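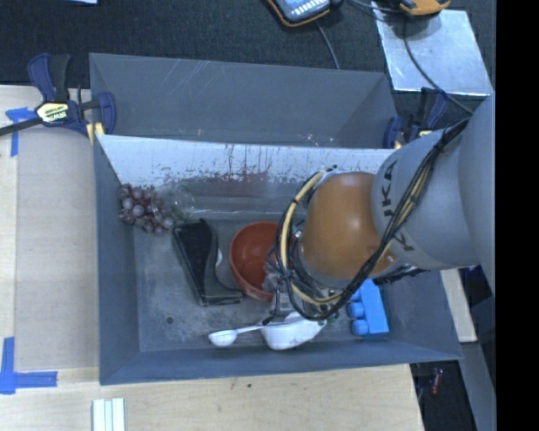

Cell 3, Coltmont Automation Laboratory: front bin, rear bin and the KUKA arm.

1/ The Coltmont Automation Laboratory is publishing a short series on how its bin-picking cell is set up and maintained. The series is intended for staff of partner workshops who operate similar equipment. Responsibility for the cell rests with Jeferson Paiva, to whom questions may be addressed.

2/ The cell uses two gray bins, one behind the other, on a wooden tabletop. Objects are transferred from one bin to the other and back again. The bins are held with bar clamps where they meet, one on each side. Screws were used until December and have been withdrawn.

3/ Clamps are checked at the start of every shift. The operator presses each bin by hand at all four corners. If either bin moves, the clamps are released, the bins are reseated and the pick positions are verified again before any automatic motion is permitted.

4/ Blue tape on the left side of the table marks corner positions. Tape must not be lifted for cleaning. When a strip begins to peel, the new strip is laid against a steel rule and the old one is removed afterward. Please record the change in the cell log.

5/ Cables and hose. The black cables and the cream-yellow hose run outside the arm and are tied together at intervals. They need enough slack for the full turn of the wrist, and no more than that. A loop that is too long will drag on the bin wall – one that is too short will pull at the connector.

6/ Ties are inspected every 500 cycles. The inspector moves the arm at reduced speed through the 17 reference poses and watches the loop at each one. Any tie that has slipped is cut off and replaced. Sliding a used tie back into place is not accepted.

7/ The hose is examined by hand with the air supply off. Flattened sections, cracks and rubbed patches are grounds for replacement. The last hose was changed after around 263 hours of operation, earlier than planned, owing to wear at a single tie point.

8/ Test objects. The set is mixed on purpose and includes a bunch of grapes, a clear rounded container, a reddish-orange bowl, a white spoon and a blue toy building block. Clear and glossy items remain the most difficult for the Hunavis vision software, and results for these are reported separately.

9/ Bin surfaces. The far wall of the front bin carries specks, scratches and vertical streaks. Wear of this kind is acceptable as long as the empty-bin reference is taken again whenever the wall has changed. Bins are wiped with a damp cloth only. Solvents are not to be used.

10/ Handheld devices are kept on the far side of the table, beyond the rear bin. Leads must be routed clear of the gripper path. Before the cell is released to automatic mode, the operator follows each lead by eye from end to end.

11/ A correction to the earlier notice from the Ashby workshop: the gripper is to be removed for cleaning once a month, and the weekly interval given there is withdrawn. The Kikus checklist has been amended accordingly – please discard printed copies of the previous version.

12/ The next posts will cover calibration of the wrist and the procedure for restarting after an emergency stop. Workshops wishing to receive the amended checklist may write to the laboratory office.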